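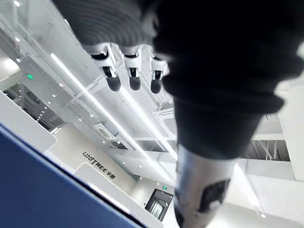
Three fingers, black tips, Unitree sign on the wall behind.

December, 2 pm. Writing this standing up, sorry future me. Whole day on whether Romard should sell the sleeve kit as its own thing or only with the hand. Kit is the cloth cover plus fitting, plus one visit. I say own thing. Price I floated was 300, got a long silence from Peldale on the phone, then "send it in writing". Fine.

Folds over the wrist look good to me. Tight at the back of the hand, maybe too tight, ask Bouazza for 40 more of fabric on the next cut (mm!! not cm, last time was a mess). Fitting sheet says 60 minutes. Nope. Rewrite teh fitting sheet.

Also need: spare tips in the box? Two at least. People will ask.
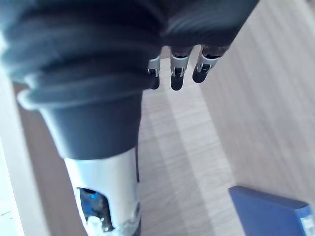

Lumturie Atanasov thinks the visit is the only part worth paying for, and that anyone who can fit the cover alone will just sew one. Said Sostis tried selling covers without service and ended up giving the service away anyhow. Hm. She may have a point, didnt say so.

Call Mirko Vitale before 5 re the warranty wording. Train at 6. Eat something.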